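Washcloth

A washcloth, also called a face cloth or wash rag, is a small piece of absorbent fabric used for washing the face and body. It is the smallest item in the usual household set of towels, below the hand towel and the bath towel. Most are square, made of cotton, and finished on all sides with a hem or a stitched edge.

Fabric

The most common fabric for washcloths is terry cloth, a woven fabric with loops of yarn standing up from one or both faces. The loops give the cloth its nubby feel and increase the surface that can take up water. Longer loops absorb more but snag more easily and take longer to dry. Cloths with short, tight loops are thinner and hold a fold better.

Other fabrics in use include waffle weave, muslin, knitted cotton, and blends of cotton with polyester. Microfiber cloths are also sold for washing the face, though many households keep these for cleaning.

Color and pattern

Washcloths are sold in plain colors, in stripes, and in mottled or flecked patterns made by mixing yarns of different shades. Mottled cloths show stains less than plain white ones.

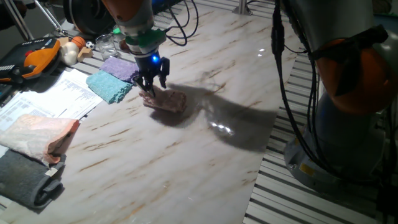
Many homes give each member of the family a color, or keep darker cloths for removing makeup and lighter ones for general washing. Where a set is mixed in this way, cloths are usually sorted by color before they are put away as well as before they are washed. Dark cloths may give off dye in the first few washes and are kept apart from pale ones.

Folding

A washcloth is normally folded on a flat, hard surface such as a table or counter. The cloth is spread out and smoothed from the center toward the corners, and any turned hem is pulled flat. There are several common folds:

Quarter fold. The cloth is folded in half and then in half again, giving a small square. It is the fastest fold and stacks well.

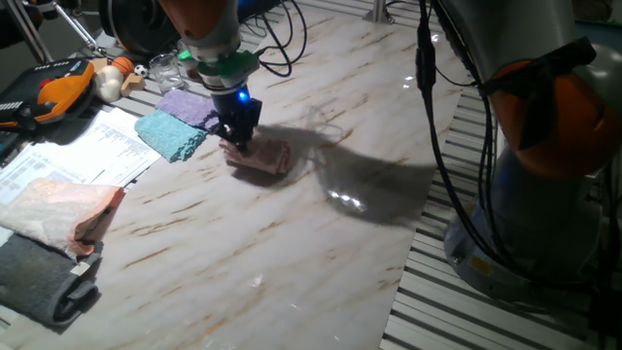 Third fold. Two opposite sides are brought in over the middle and the strip is then folded in half. The raw-looking edges end up inside, and the result is a narrow rectangle with one rounded side facing out.

Roll. The cloth is folded in half and rolled from one short end. Rolled cloths fit in baskets and narrow drawers -- they also come undone more easily than folded ones, especially if the fabric is thin.

A cloth that has bunched up is generally picked up by one edge or corner, shaken, and laid down again before folding. Pressing on the middle tends to fix the creases in place. Thick terry is more forgiving in this respect than muslin or waffle weave. 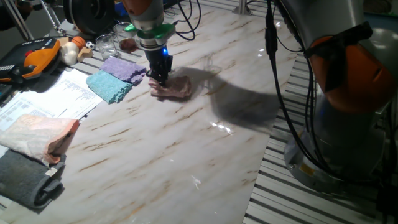

Crumpled pinkish cloth, with purple and turquoise towels at the left side of the table

Storage

Folded cloths are kept in stacks, in a single row, or standing on edge in a drawer. A row takes more room than a stack but leaves every cloth in view. When several sizes are kept together, larger pieces generally go at the bottom or to one side.

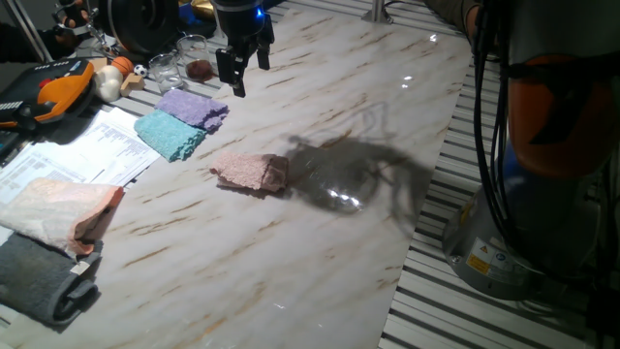 Folded towels in pink, lavender, teal, peach and dark gray

Care

Cotton washcloths are usually machine washed in warm or hot water, according to the label sewn into the hem. Fabric softener coats the loops and makes the cloth less absorbent. A used cloth should be hung open to dry between uses, as a damp cloth left in a heap soon smells sour. Worn cloths are often cut up or kept whole as cleaning rags.

See also

Bath towel
Hand towel
Terry cloth
Dishcloth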